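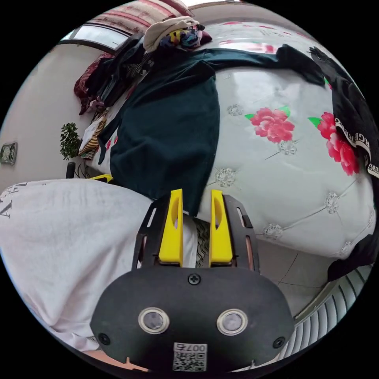
*The bed, with the green top still on it.*

Nuria Assefa had taken the room in Braduvstead for 398 a month, and she was giving it back on 8 August 2025. The landlady wanted the key by noon.

She had promised herself she would sort the clothes by colour. In the end she sorted them by whether she could stand to wear them in Britura, where it was cold by October and her sister kept the heat off. The cream one would go. The bright patterned one had been her mum's favourite and would go too, whether it was warm or not.

The dark green one was Daniel's. He had moved out two years before and never asked for it. She laid it flat and thought about the post office.

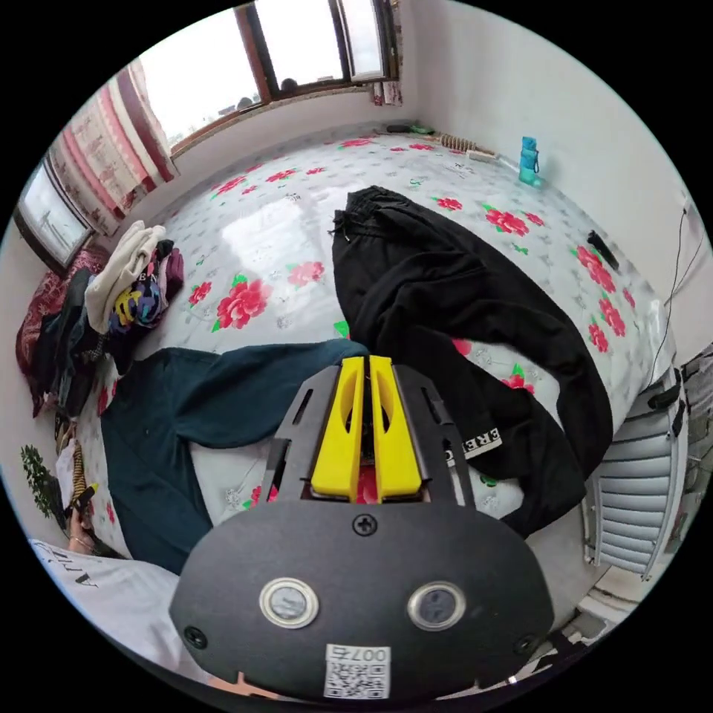
*Green top on one side, black pants on the other, flowers in between.*

It was over 2,000 kilometres to where he lived now. The parcel would cost more than the top was worth. She sat on the edge of the bed, on one of the big red flowers, and looked out at the grey sky.

The phone rang. It was her sister, wanting to know which bus.

"The six o'clock," Nuria said. She pulled the green sleeve across her lap and began to fold it.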